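Robot butlers still on order

2018-06-04

Anyone hoping to hand over the housework this summer should hang on to the broom. Edetti, a small software outfit in Grarnirside, has published the results of its first chore trials, and the machines have made a modest start.

The company ran 3,000 attempts at simple jobs of the kind found in any hallway or stockroom: pick up a thing, hold it, put it down somewhere sensible. All of them took place inside a computer, where dropped items don't break and the floor never needs mopping. Edetti says the simulated arm managed a firm grip in almost 1,000 of them. A teenager asked to tidy a bedroom might do worse, but not by much.

The housewares chain Skarkovero, which is paying for part of the work, would like robots to straighten its shelves after closing. It has been saying so since March. For now the shelves are straightened by the evening shift, who were told about the project in a memo and are said to be sleeping soundly.

Thin objects are the current headache, according to the company. Boxes are easy – they have sides. Hooks, stands and anything with a bend in it give the software far more chances to be wrong about where to put its fingers.
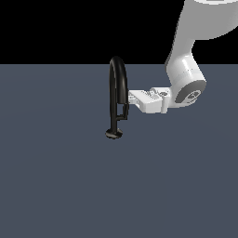
A simulated robot arm with its gripper at the stem of a black, hook-shaped object. Image: Edetti

A trial with real hardware is planned at Skarkovero's Trevor branch, lasting 8 weeks and limited to one aisle. Edetti has set a target of 5 kinds of product. Folding fitted sheets is not among them.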